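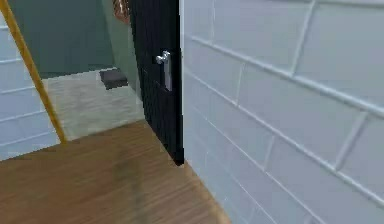

Drundus tenants to get new front doors before winter

Tenants in 102 flats on the Drundus estate will have their front doors replaced by the end of December, after the housing association Ostalon agreed to bring the work forward.

The doors were due to be changed over the next two years along with the windows. Residents complained last winter that many of them no longer shut properly, with draughts on the upper landings and locks that stuck in cold weather.

Costel Radu, who manages repairs for Ostalon, said the present doors had been repaired too many times. "We were sending a joiner out to the same addresses again and again," he said. "It makes more sense to take them off and start afresh."

Work will begin in Ham Court and move on to the three blocks facing Gredov Road. Each flat should take one working day. Someone over 18 will need to be at home, and tenants will get a letter with a morning or afternoon slot at least two weeks beforehand.

The new doors are fire-rated and come with a self-closer, a letter plate and a lock that can be opened from the inside without a key. Tenants can pick from 5 colours. Those who do not return the form will be given dark grey.

Roxana Mocanu, who has lived in Ham Court for eleven years, said she was pleased but wanted to know about keys. Each household will get three, and she has asked for a fourth for her mother's carer. Ostalon said extra keys could be ordered at the tenant's own cost.

Leaseholders are not included in the programme. They can join it by paying £300 towards the door and fitting, and have until the end of next month to sign up.

Rents will not go up to pay for the work, the association said. Old doors will be taken away on the same day. Tenants who have fitted their own chains or door viewers should remove them first if they want to keep them.

A drop-in session will be held in the Ham Court laundry room from 4pm to 7pm, with samples of the colours on show. The date will be put up on the noticeboards.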